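Demonstration gathering (robot learning)

Reading time: 2 minutes

Demonstration gathering is the stage of a robot learning project in which examples of a task are recorded so that a learning system may later be trained on them. Each example, usually called an episode, covers one attempt at the task from start to finish. It normally holds the positions of the arm's joints, the state of the gripper, one or more camera views and a short written instruction.

Methods

In the most common method a person guides the arm, either by hand or through a second device whose movements the arm copies. A trained operator is preferred, as hesitation and needless corrections are recorded along with the useful motion. Other projects use a scripted controller, which gives very even examples but little variety.

The handbook written by Nest Powell and Sekar Pattinasarany for the Murari project sets a minimum of 500 accepted episodes for each task. Its first published collection contained 2070 episodes, of which 82 were later withdrawn on review. Most of the withdrawn episodes had been given the wrong instruction text.

Arrangement of the workspace

Household objects are widely used, being cheap and easy to replace. Flat, thin objects such as knives and boards are considered difficult, as they offer the gripper little to hold when lying on a table. Racks and baskets serve as places to put things, and push buttons can form tasks of their own. The Murari handbook asks that objects be moved between episodes, so that the system does not simply learn one fixed path.

Cameras beside or above the table record the arm together with the objects.

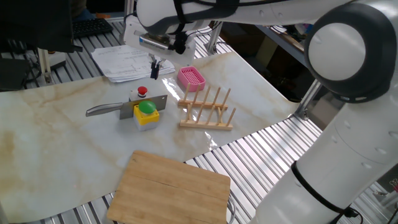
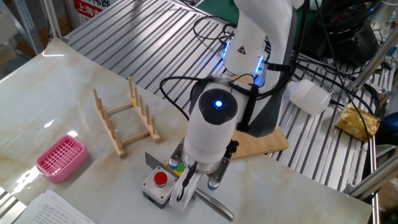
Cleaver-like knife held over a wooden dish rack:

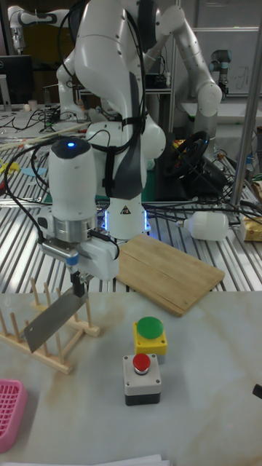

Review and labelling

Recorded episodes are checked before they are used. A reviewer confirms that the instruction matches the motion, that all camera views are complete and that their clocks agree. Under the scheme proposed by Teemu Koivisto, each episode receives one of 3 grades: accepted, accepted with remarks, or rejected. Failed attempts may be kept in a separate set, where they are used to train systems that judge success.

Opinion differs on the value of strict review. Edeltraud Kälin has argued that small errors followed by a recovery should be retained, as a system trained only on clean examples has no guide once it strays from them.

See also: Episode; Grasping; Teleoperation

Contact the editors | © Drundness Reference | Back to top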